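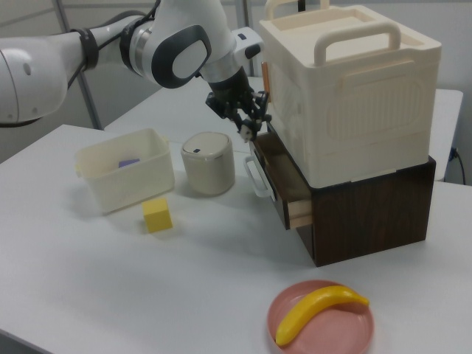
Archives papier : nouvelles règles de conditionnement et de versement

La révision du plan de classement du site de Movcombe est terminée. Elle remplace le document en vigueur depuis le regroupement avec Simirthorpe et s'applique à tous les services qui versent des dossiers au local d'archives intermédiaires. Les services ont jusqu'en septembre pour mettre leurs fonds en conformité. Passé ce délai, les versements non conformes seront retournés au service d'origine avec leur bordereau.

Conditionnement

Le papier se conserve mal dans un air trop humide ou trop sec. La consigne du local est fixée à 18 °C, avec une humidité relative stable. Les variations rapides sont plus dommageables qu'un léger écart permanent : elles font travailler les fibres et favorisent le gondolage des liasses. Les portes du local restent donc fermées pendant les opérations de tri, qui se font dans la pièce attenante.

Avant versement, retirer les trombones, les élastiques et les pochettes plastiques. Les agrafes peuvent rester en place si elles ne présentent pas de trace d'oxydation. Les chemises doivent être en papier neutre, avec réserve alcaline pour les dossiers à conservation définitive. Les anciennes chemises de couleur vive sont à proscrire – leurs colorants migrent au contact de l'humidité et tachent les feuillets voisins.

Les boîtes sont remplies sans compression. Une boîte trop pleine déforme les dossiers à l'extraction ; une boîte à moitié vide les laisse s'affaisser. Dans le second cas, on ajoute une cale en carton neutre, disponible auprès du magasin.

Cotation

La cote comporte désormais 4 éléments : le code du service, la série, l'année de clôture et le numéro d'ordre. L'année de clôture est celle de la dernière pièce du dossier, et non celle de son ouverture. Cette règle modifie le calcul de l'échéance pour 594 dossiers de la série Marchés, dont l'inventaire corrigé est joint au plan de classement.

Les cotes sont portées au crayon sur la chemise et imprimées sur l'étiquette de boîte. Les étiquettes autocollantes posées directement sur les documents ne sont plus admises.

Recherche et emprunt

L'inventaire est consultable dans Werora, module Fonds intermédiaires. La recherche porte sur l'intitulé, la cote et les dates extrêmes. Les dossiers repris de l'ancienne base Marchal conservent leur référence d'origine dans le champ « Ancienne cote », qui n'est pas indexé par défaut : il faut cocher l'option correspondante dans la recherche avancée.

Tout emprunt donne lieu à une fiche fantôme glissée à l'emplacement du dossier. La durée de prêt est de 40 jours, renouvelable une fois sur demande écrite. Un dossier emprunté ne change pas de service sans retour préalable au local – le transfert direct est la première cause des écarts relevés au dernier récolement.

Éliminations

Aucune élimination ne peut intervenir sans bordereau visé par le service producteur et par les archives. Les dossiers concernés par un contentieux en cours sont suspendus de plein droit, quelle que soit leur échéance. Le bordereau visé est conservé sans limite de durée.

Le plan de classement révisé, le modèle de bordereau et la table de concordance des séries sont déposés dans Werora, rubrique Procédures.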